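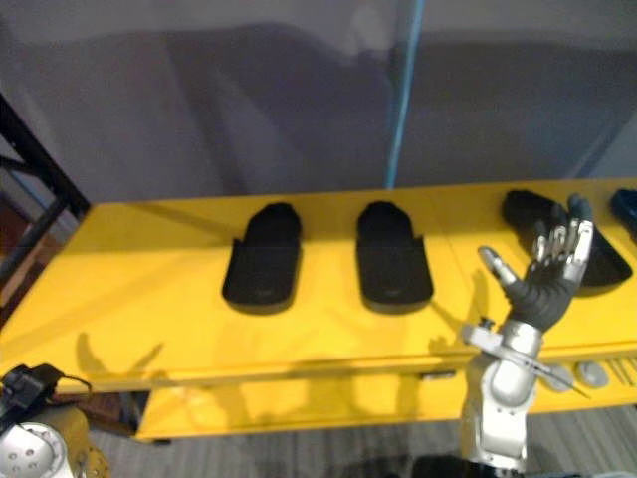
Black pad-like objects on a yellow table.

Console bundles are priced to hide what the games cost. Take the Fluveck bundle that Stimix put on sale Wednesday: one console, five downloads, two months of online play. The store lists the parts at 3000 kroner and charges 2000. The gap looks large until the parts are priced one at a time.

Three of the five games have sold for less than half their list price since June. Using those sale prices, the same set of goods comes to 2000 with the console at its normal shelf price. The buyer saves nothing and loses the choice of titles. Download codes also can't be resold, so a game that goes unplayed is a full loss.

Holger Solheim argues that bundles help people who don't track prices. I disagree. Those are the buyers the list price is meant to steer.

Stores should print the lowest price of each item over the past month next to the bundle total. The data is already in their systems - Ferkenell shows it on single games. Until that is common, buy the console alone and add games as they drop.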